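Sorting of Used Push Buttons at the Work Table
Project report, second part

3. The table and the bins

In our project we studied how small switch parts can be sorted and stored after a practical class. The parts were given to us by the Alldale workshop, 464 pieces in total, and most of them were mixed together in one carton. Our aim was to make an order which other students can keep without long instructions.

We covered the table with brown paper and made a grid on it with blue tape. The paper is cheap and easy to change, but it creases quickly — we would use a thicker one next time. On the grid we placed two blue plastic bins, one for the parts to be sorted and one for the parts already checked. Both have a white sheet on the floor, so that a dark button is easier to notice.

We worked in rounds of 20 minutes. In every round the push buttons were moved first, then the selector switches. After 3 rounds we compared our list with the list from the Telley store room. There were 3 differences, all in the small black parts, and we corrected them in October.

The position of the bins was also discussed. When they stand close together the way is short, but a part can fall between them and be put back in the wrong bin.
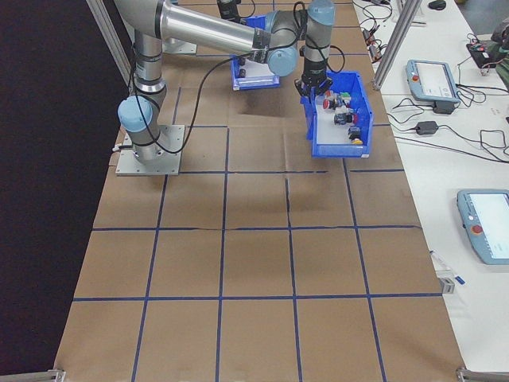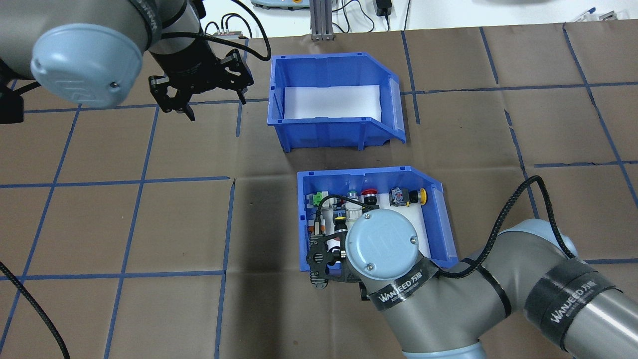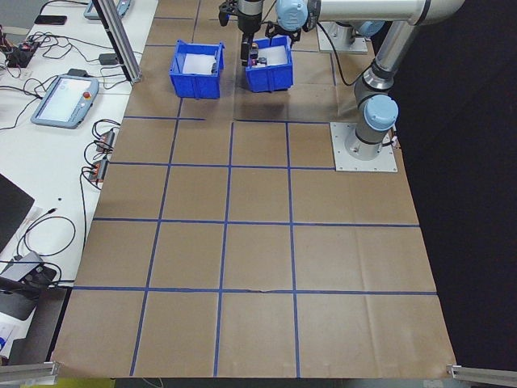 Figure 4. The two blue bins on the taped paper.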